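プルットポート(Plutport)について

ごあいさつ

プルットポートのページをのぞいてくださって、ありがとうございます。わたしたちは、ご家庭や小さなお店の「しまう」と「片づける」をお手伝いしている会社です。収納の相談に始まって、引っ越し前の荷づくり、引っ越し後の荷ほどき、お店のバックヤードの整理、それから月に一度の片づけ教室まで、気がつけばずいぶんいろいろなことをするようになりました。けれども、やっていることの根っこは開業のころからそれほど変わっていません。かごをひとつ持ってうかがって、お話を聞きながら、物の行き先を一緒に決めていく。その繰り返しです。

名前の由来をよく聞かれます。プルットポートは、代表のヴァルデマール・グリムスドッティルが子どものころ、家族で使っていた物置小屋のあだ名です。港(ポート)のように、なんでもいったんそこに入ってきて、また出ていく場所だったそうです。「プルット」のほうは本人もよく覚えていないらしく、扉がきしむ音だったかもしれないし、弟さんの口ぐせだったかもしれないと、聞くたびに少しずつ話が変わります。会社の名前にするにはどうだろうと当時は意見も出たのですが、電話口で一度言うと覚えていただけるので、いまではみんな気に入っています。

はじまりのこと

グリムスドッティルは、もともと家具の修理の仕事をしていました。引き出しが閉まらない、扉が浮いてしまう、というご相談でお宅にうかがうと、家具そのものはどこも傷んでいなくて、中身が入りすぎているだけということがずいぶんあったそうです。そこで修理の合間に中身を出して、いっしょに分けて、戻して帰る。そんなことをしているうちに、修理よりもそちらを頼まれることのほうが多くなってしまいました。

最初の作業場は、元は製麺所だった建物の一階でした。床がゆるやかに傾いていて、丸いものを置くと必ず流し台のほうへ転がっていくのです。いまの場所に移ってきたのは四月で、引っ越しの荷づくりは当然自分たちでやりました。お客さまには「箱の横に中身を書いてくださいね」とお願いしているくせに、自分たちの箱には「いろいろ」と書いたものがいくつもあって、いまだに教室でその話をされると少し恥ずかしい思いをします。

わたしたちの仕事

お宅の片づけは、2時間をひと区切りにしています。長く思われるかもしれませんが、出して、分けて、戻すところまでを考えると、このくらいがちょうどよいようです。台所なら流しの下と引き出し、洗面所なら棚ひとつと洗濯まわり、というふうに、範囲を先に決めてから始めます。全部いっぺんに、というご希望もよくいただきますが、初めての方には一か所だけにしていただいています。途中でお茶を飲む時間もちゃんと入っていますので、どうぞお気軽に。

荷づくりと荷ほどきは「チン(Qin)」という名前でお受けしています。台所の棚の中身だけ、子ども部屋だけ、といった部分的なご依頼でもかまいません。本棚のように順番が大事な場所は、詰める前に並びを控えておいて、新しいお宅で同じ順に戻します。食器は種類ごとではなく、お使いになる場面ごとに包むようにしています。着いたその晩に使うお茶わんが、どの箱に入っているかすぐわかるほうが助かるというお声を、何度もいただいてきたからです。

お店向けには「トロマ(Troma)」という整理のサービスがあります。在庫の置き場、掃除道具の定位置、包装紙やひもの収まりなど、毎日の手の動きに合わせて棚を組みなおしていきます。閉店後の作業にもうかがいますし、お店を開けたまま少しずつ進めることもできます。花屋さん、パン屋さん、歯医者さんの受付と、うかがう先がさまざまなので、こちらもそのたびに教わることばかりです。

かごの話

会社紹介のページなのに、かごの話をさせてください。わたしたちが一番よく使う道具は、ラベルを打つ機械でも立派な収納棚でもなく、ごくふつうのかごです。仕分けのときにはまず、行き先の決まらない物をひとまとめに入れるかごをひとつ用意します。迷ったらそこへ。考えるのは後でいいのです。このかごがあるだけで、みなさんの手がすいすい動くようになるので、毎回見ていて気持ちがよいものです。

素材はいろいろ試しました。編んだかごは見た目がすてきで、居間に置くにはとてもよいのですが、細かいものが編み目に引っかかってしまうことがあります。布のものはたためて持ち運びに便利な反面、口がくたっとして、片手で物を入れにくい。結局、作業ではプラスチックのかごに落ち着きました。さっと拭けて、軽くて、濡れたものを入れても慌てずにすみます。色は薄いグレーが好きだという人が社内には多く、どの部屋に持っていってもけんかをしない、というのがその理由だそうです。

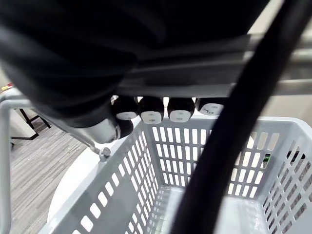
薄いグレーのプラスチックかご

作業場の棚には、教室用も合わせて36個のかごが重ねてあります。大きさごとに重ねる約束なのですが、忙しい週の終わりには深いものと浅いものが混ざってしまい、だれかがため息をつきながら積みなおしています。お客さまのところで使ったものは、戻ったその日に洗って、口を下にして乾かします。取っ手の付け根に汚れがたまりやすいので、ここは古い歯ブラシで。ご家庭のかごにもおすすめです。

片づけ教室「ギムトゥス」

月に一度、作業場で片づけ教室「ギムトゥス(Gimutus)」を開いています。お話を聞いていただく会というより、手を動かす会です。ご自宅の引き出しの中身を袋に入れてお持ちいただき、机に広げて、分けて、持って帰っていただきます。電池と輪ゴムと正体のわからない鍵は、どなたの袋からも必ずと言っていいほど出てきます。お子さん連れでも大丈夫です。小さな方には積み木や布を色で分ける係をお願いすることもあり、これがなかなか頼もしいのです。

大切にしていること

捨てることを急がせない、というのが、開業のときからの決めごとです。手放すかどうかはご本人が決めることで、わたしたちは置き場所の相談相手でいたいと思っています。それから、お宅にあるものをできるだけ使うこと。新しい収納用品をお買いいただくのは、空き箱やお手持ちのかごで試してみて、それでも足りないとわかってからで十分間に合います。

ご相談・お問い合わせ

お電話でもメールでも、まずはお困りの場所をひとつだけ教えてください。「玄関の靴が」「押し入れの奥が」と、そのくらいのひとことでけっこうです。お写真を添えていただけるとお話が早いのですが、その前に片づけてしまわないよう、そこだけお願いいたします。作業場の見学も受け付けていますので、お近くにお越しの際は、ひと声かけてからどうぞお立ち寄りください。

プルットポート 一同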